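The man who won't sell you a stain guard

He agreed to talk on condition that I not use his name, and then talked for most of an afternoon. He has cleaned upholstery in and around Jutden for 27 years. Before that he sold it, at a furniture store called Filtari that closed long ago, and he says the selling is where he learned what he now spends his days arguing against.

"Fabric protection," he said, before I had my coat off. "Ask me about fabric protection."

So I asked. I had come in with doubts of my own, mostly about him. A cleaner who tells you not to buy the spray has a fairly plain interest in your sofa getting dirty.

"Sure," he said. "Write that down. I make money when you spill. I'm still right."

His case goes like this. The plan costs $100 at the register, or more if the sofa is big, and the customer thinks it covers accidents. Then they read the paper. It covers one accident, reported within 7 days, by a known substance, on a seat that has no other marks on it. "Who has a seat with no other marks on it?" he said. "You sit on it. You eat on it. It's a couch."

I pointed out that some people must get paid. He allowed that some do. He could remember a few from his Filtari days, and he could remember a good many more who came back to the counter with the paper in their hand. He has no numbers, and when I pressed him he got a little short with me. "I'm telling you what I saw."

That was a problem I kept running into. He is sure of a great deal, and much of it rests on what he saw. He told me that pale woven fabrics hold up better than dark ones, which is the opposite of what I had always heard. His reasoning is that people with a dark sofa stop looking at it, and a spill they'd have blotted right away on light gray sits there until spring. 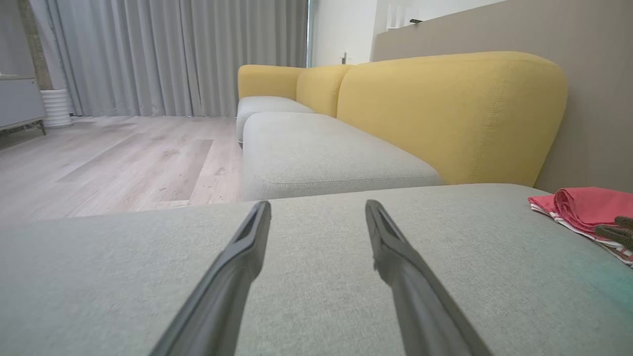
Light gray woven upholstery, with a folded pink cloth on the cushion.

I asked if the weave mattered more than the color. "The weave, the fiber, the backing, what the last guy put on it," he said. "The last guy is the worst one." He means the previous cleaner, or the homeowner with a bottle. He has a particular dislike for a foam called Trikis, which he says leaves a sticky film that pulls dirt back in. I bought a can on the way home and tried it on an old chair. A month on, the chair looks fine to me. When I called to tell him, he said to give it until November.

He was more convincing on water. Most of the damage he gets called out for, he said, comes from scrubbing and soaking. People see a spot the size of a coin and wet a patch the size of a dinner plate, and the ring that dries at the edge is what they end up paying him to take out. His advice is a dry white towel, pressed down and lifted, then a fresh part of the towel. "Press. Don't rub. And stop before you want to."

What about steam? He made a face. A rental machine can be all right on a rug, he said, and he wouldn't let one near a cushion with a zipper he couldn't open.

The nearest he came to selling me anything was when I mentioned my own sofa, a Zapata three-seater I paid too much for. He asked what I'd paid to have it cleaned last time. I said I never had. He quoted me a price on the spot, and it was not a small one.

"You could also leave it alone," he said. "Vacuum it. Flip the cushions. See how it looks."

I asked how many of his customers could have done the same.

"Plenty," he said. "They call anyway."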